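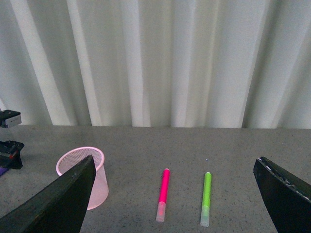 March, entry 14. Notebook kept at the bench by the window. Dyeing and light fastness, continued from entry 13.

Started at 8:20. The indigo vat was sleeping again. The surface had a thin film, the color under it was blue and not the yellow-green I want to see, and the smell was weak. I warmed it to 38 degrees, added one spoon of fructose and a small amount of lime, stirred slowly along the wall of the pot and closed the lid. Opened again at 9:45. Better, but still more green than yellow. Second spoon, wait one hour more.

While waiting I finished the washing of the madder samples from the last batch. Four rinses, the last one almost clear. The samples with the Rugemalira cotton take the color more evenly than the old stock, which has always these pale spots where the sizing was not completely removed. I think we should scour the old stock a second time with soda before we use it for anything that must be compared. Severin disagrees. He thinks the spots come from the mordant bath, because we fold the cloth too tight. We can test it easily: one piece scoured twice and folded tight, one piece scoured once and laid open. I cut both pieces and marked them with thread, red for twice, black for once. Please do not pull out the threads, also not when they look untidy.

Mordant bath for these two: alum at 15 percent of the weight of fiber, dissolved first in a cup of hot water, then filled up. In at 10:10, stays overnight.

Vat at 10:50: good. Yellow-green, copper shine on top, the foam is dark blue and it stays. First dip of the linen, three minutes under the surface, ten minutes in the air. Five dips in total. After the third dip I made a mistake and let one corner come up above the surface, so this corner has a line. I leave it in the series and write it on the label, the other half of the cloth can be used.

Light test. The strips in the south window have now 316 hours of exposure. Notes by eye, against the covered half:

Madder on alum: small change, a little more brown.
Weld on alum: clear fading, I would give it a 4.
Weld on alum with iron after: almost no change.
Onion skin: strong change, it was expected.
Indigo, two dips: small change.
Indigo, five dips: I see nothing.

Nesma Mansour looked at the same strips in the afternoon without seeing my list. She gave the same order, but she puts madder one step lower than me. We looked again together at the north side of the building, where the light is more gray, and there I must agree with her. In the warm light of the lamp the brown is hiding. From now on we judge only between 10:00 and 15:00, with the lamp off, and we write down if the sky is covered.

The meter from Povus shows 3,764 at the window today, yesterday at the same time 2,022. This is a big difference for a sky that looked to me the same. Either there was thin cloud I did not notice, or the sensor was turned a little. It is fixed only with putty. I pressed it again on the sill and drew a pencil line around it, so we will see if it moves. For the moment I don't trust the sum of the light, only the hours.

Supplies. The Clirum soap is finished this week. I have ordered from Tamham, but they sell only the bigger can and the delivery is not before the end of the month. Until then use the neutral flakes, 100 grams dissolved in a bucket makes enough for the rinsing of a whole series. The flakes must be completely melted before the cloth goes in, otherwise they stick in the weave and make a lighter point after dyeing (see entry 9, the ugly one).

Question for Severin: did you change the pH strips? The new ones read higher than the old ones in the same bath, by roughly half a step. If we have changed in the middle of the series I need to know from which sample. I looked in the box but the old packet is not there anymore.

One more thing about the labels. The ink on the paper tags ran on six pieces during the washing, and two of them I could only identify by the cut of the edge. I have sewn cotton tape on the next series and written the numbers before washing. After one rinse at 40 degrees they are readable. I will check again after the soap bath.

To do:
Rinse the linen, first cold water, then a little vinegar, then soap.
Take out the two test pieces from the alum, do not wring.
Feed the vat in the evening, only half a spoon.
Turn the weld strips, the upper end is getting more sun than the lower.
Ask about the second shelf in the drying room.

Vat closed at 17:30, temperature 31, still yellow-green. Lid wrapped with the wool blanket.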